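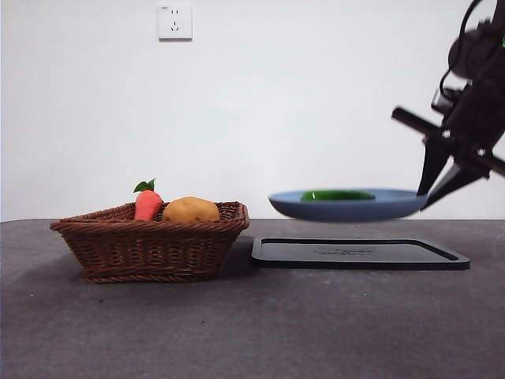
My kid's play kitchen has a better produce selection than my actual kitchen and I have decided to be an adult about it.

Wednesday's task: sort the pretend groceries. We own, by my estimate, up to 400 pieces of toy food. I own two real onions and a jar of something from December.

House rule, newly established: if it lives in a basket, it's a vegetable. If it's on a plate, it's dinner. If it's under the couch, it belongs to the couch now.

The carrot went in the basket without a fight. So did the potato. The potato is the most realistic item in the entire collection, which tells you how much effort it takes to imitate a potato.

I tried to introduce a category called "roots" and was told by a five-year-old that it was "too many words." Fine. It's one word.

Then we got to the long green things. Friends, the long green things have split this household.
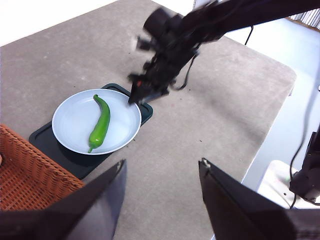
Pepper, plated. I will not be taking questions.

She says it's a pickle. I say a pickle does not come to a point. She says this one does. I have a degree and I lost that exchange.

My neighbor Jericho Baluyot, a man who grows real peppers on a real balcony, was called in as an expert. He looked at it for a long time and said "could be a bean." Thank you, Jericho. Go home.

There's also a cucumber, which everyone agrees is a cucumber, and which therefore gets no attention at all. Middle child of the vegetable world.

Plates were next. The policy is one plate per tray, one vegetable per plate. I have eaten at restaurants that work this way and they charged me $122.

I did suggest that a person might want a potato AND a carrot at the same meal. Apparently the kitchen doesn't do substitutions.

Somebody is going to reply telling me to buy bins with labels. I have bins with labels. The bin labeled FRUIT contains a sock and a tiny saxophone.
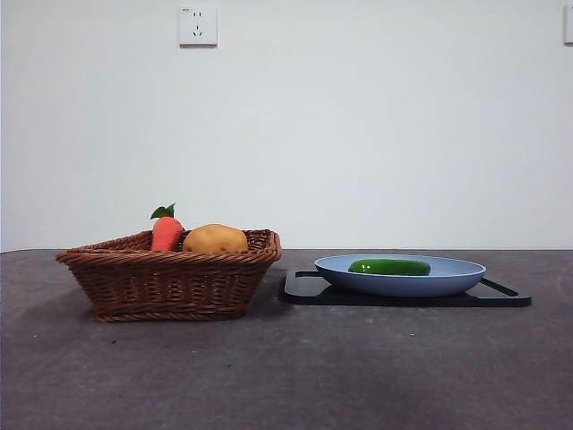 Anyway, the basket is staying. I looked at a proper storage unit from Bretar and it has 12 cubbies and a little chalkboard, and I know exactly what would happen to the chalkboard.

Wicker asks nothing of you. You put a carrot in, you walk away. I'd like more of my life to be run on the wicker system.

Update: I have been served the pepper for lunch. I called it delicious. I was informed that I was eating it wrong.

Update 2: it's a bean now.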